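Handheld grippers: buy 3 sets now or wait for the next budget?
Posted in Kit, Buying and Budgets

gindari_iestyn
Hello all. Long-time reader, I post about once a year when somebody hands me a spreadsheet. I've got 2000 pounds left in the equipment line and it has to be committed by December or it goes back in the pot. We're doing tabletop pick and place with handheld grippers and I'm torn between buying 3 complete sets from Kivolex, or one set plus a big box of spares. My boss likes the first option because it looks like more on paper (sigh). What would you lot do?

Iestyn Lewis

dzifa_addo
One set and spares, every time! We went for lots of sets at my last place and ran out of fingers long before we ran out of handles. The soft ribbed ones are what wears. Ours were 40 a pair from Ruken and I'd have paid double by the end, when we had people sitting about waiting for the post.

prys.g
Disagree with Dzifa, sorry. If you have more than one person working, a single handle is a queue. Spares don't help you there. Also, what are you picking up? It makes a huge difference and you haven't said.

gindari_iestyn
Fair point Prys. Small everyday stuff, mostly desk things. Computer mouse, pens, mugs, that sort of size. No tools, nothing heavy. The mouse on its mat is typical:

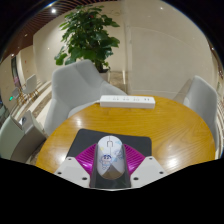

What I'd budget for, in order

gindari_iestyn
Sorry, hit post too early, the heading is from my spreadsheet. My draft goes: fingers first, then mounting plates and fixings, then cables and chargers, then a second handle if there's anything left. Objects come last as we mostly raid our own desks.

llinos_pry
Don't put objects last! That's the one I'd move up. A glossy mouse with a cartoon on it is a nice thing to have in the mix, but if everything you own came off the same few desks you'll be out shopping by spring anyway, and by then there's no money. I put 270 aside for charity shop runs and it was the best spend of the lot. You want shiny, dull, squashy, see-through, all of it.

prys.g
270 on bric-a-brac, Llinos? I couldn't get that past our finance people if I wrapped it in a bow.

llinos_pry
Call it "test items" on the form. Ours never blinked.

urmila_n
Can I ask about the plates? We had printed ones and the holes went oval after a few months of taking the fingers on and off. Mathias do a metal version but it's heavier and my wrist knew about it by the afternoon. If you go printed, budget for reprints, and check whether the supplier will give you the files. Kivolex wouldn't give us theirs when we asked, though that was a while back and they may have changed their minds.

gindari_iestyn
Oh that's useful Urmila, thank you. I hadn't asked about files at all. Will email them tonight.

dzifa_addo
Ask about lead times while you're at it. And get the delivery charge in writing, mine was added after the quote and I had to go back with my cap in my hand for it.

prys.g
Still say two handles minimum. Two handles, and whatever's left on fingers. One breaks and your whole plan stops.

dzifa_addo
All right, two handles I can live with. Three is daft though.

gindari_iestyn
Two handles, fingers, and a pot for Llinos's test items then. I'll put it in the sheet and see if it still adds up once they've added VAT. Does anyone know if Ruken fingers fit the Kivolex plates? The hole spacing looks the same on the drawings but I don't trust drawings.

urmila_n
Ours did with a washer. Not sure about the newer ones.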